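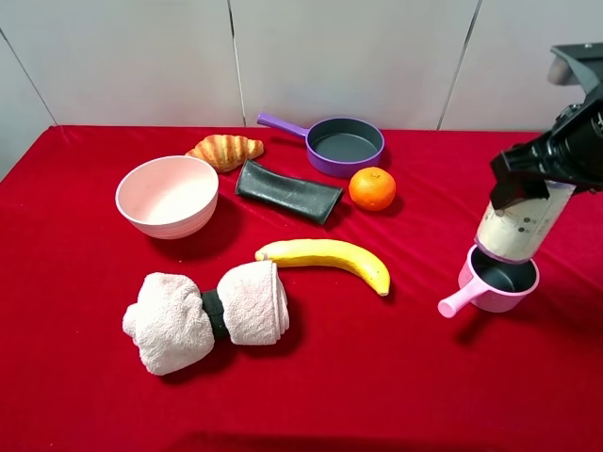
Velvet is a woven cloth with a short, dense pile that stands up from a flat backing. The word describes the way the cloth is made and says nothing about the fibre. Silk, cotton, wool, viscose and polyester have all been used, and a good deal of what is written about velvet confuses the structure with the silk version of it.

Manufacture

True velvet is usually woven as two cloths at once, face to face, with extra warp threads running between them. A blade cuts these threads and the two cloths come apart, each with its own pile. An older method raises the pile in loops over thin rods, which are then pulled out or used to guide a knife. Cloth with a cut pile made from extra weft threads is properly called velveteen, though shops are not strict about it. Knitted stretch fabrics sold as velvet, and the flocked kinds in which loose fibres are glued to a backing, are not velvet in the weaver's sense at all.

Origins

The early history is poorly supported. Popular accounts place the first velvets in Egypt, China, Persia or Kashmir, often on the strength of a single fragment or a line in an old text. Many of the ancient pieces put forward are looped or tufted cloths of another type. The trouble is partly one of words, as a medieval clerk writing down a soft cloth with a pile had no reason to record how it was woven. By the later Middle Ages the ground is firmer, and Italian cities such as Lucca, Venice, Florence and Genoa were making silk velvet for sale across Europe.

Florence Fortin's study of trade names, Grurkel, takes a hard line on the matter. She went through 1169 entries in sale lists and household records and found that 659 used a word for velvet with no further detail. Fortin argues that these should be set aside altogether when dating the craft. Her critics reply that this throws out too much, and that price can often tell one cloth from another.

Nap and colour

The pile leans in one direction, known as the nap. Stroked one way the cloth feels smooth, and stroked the other it resists.

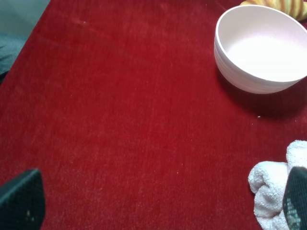
Light falling on the tips of the fibres is mostly absorbed, while light falling along their sides is thrown back, so one dye can give several shades in the same length of cloth. Dressmakers cut all the pieces with the nap running the same way. The common rule that it must always run upwards for a richer colour is a matter of taste, and old garments show both.

Care

Advice on cleaning is plentiful and rarely tested. Steam from the back will lift a crushed pile in many silk and cotton velvets, but some viscose types mark badly with water. Freezing, rubbing with bread and brushing with salt are still passed on in household books without much to show that they work.

Makers also quote rub counts for furnishing velvets. The Iveck range, for instance, is sold as "100 per cent crush proof". No pile fabric is known to deserve that description, and the sales leaflet does not say what test was used.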